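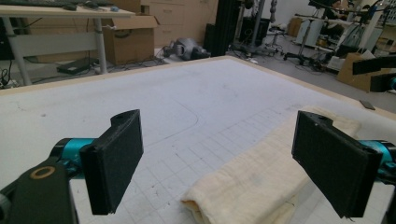 ## 3.2 Collecting the towel demonstrations

All demonstrations in this study were given by hand. The operator holds one gripper in each hand and works directly on the cloth, and the robot is not present at the table. This choice follows our earlier work on the Tasell cups, where teleoperation was slow and the operators got tired after a short time. With the hand-held grippers a person can feel when the cloth is pulled too hard, and we believe this feeling is visible in the data as smoother motion.

Figure 3 gives the views we use for learning. Each gripper carries its own camera, placed so that both fingers stay in view (Figure 3a and 3c). One more camera is at head height and sees both hands together (Figure 3b). The three streams are recorded by the Wavel logger with a common clock. During the first week in Gilluston we found a constant delay between the head camera and the gripper cameras, and we corrected it before training. The recordings made before the correction were kept, but they are not used in any table of this paper.

The object is a cream-colored towel, and the work surface is a white board with a printed grid. The low contrast between them was wanted. In the Galindo set the cloth was dark blue on a light table, and the policy learned to find the color edge and not the cloth. When it was tested with a pale napkin, it closed the fingers next to the fabric in most trials.
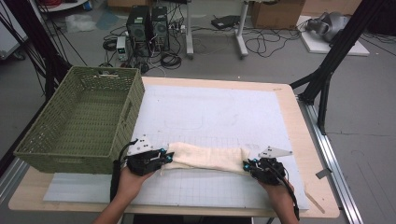
**Figure 3.** Views from the collection sessions. (a) Gripper camera, with the folded towel between and below the two fingers. (b) Head view, with the rolled cloth held at both ends. (c) Gripper camera, with the folded end of the towel just beyond the left finger.

### 3.2.1 Instructions to the operators

We gave the operators few rules. They should take the cloth with both grippers before they lift it, and they should keep the fingers in sight of the gripper cameras as long as possible. The speed was free. We did not ask for the same path in every episode, and the starting place of the towel was changed by the operator between episodes.

If a grasp slipped, the operator was allowed to try again within the same episode. We consider these second tries useful, as a policy trained only on clean grasps does not know how to continue after a miss. An episode was stopped only when the cloth fell from the table or when one of the streams was lost.

### 3.2.2 Selection and labels

In total we recorded 1609 episodes. After each session, 2 annotators watched the head view and marked the moments of contact and release. When they did not agree, Helmut Kettler looked at the gripper views and made the decision. The gripper views were necessary mainly for the contact moment, as the hand can cover the fingertips when it is seen from above.

From the full set, 616 episodes contain at least one second try. We keep them as a separate group, and Section 4 compares training with and without this group.

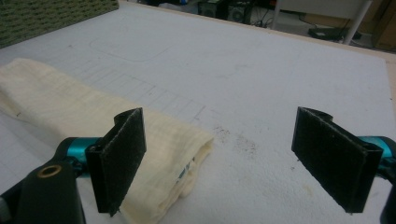 ### 3.2.3 Limits of the data

The same room and the same table were used for all sessions. The background of the gripper views therefore contains office and workshop objects that change little, and a network can use them as landmarks. We reduced this effect by random cropping, but we cannot say that it is removed. The towel was also not replaced during the collection, so our results say nothing about thicker or stiffer fabrics.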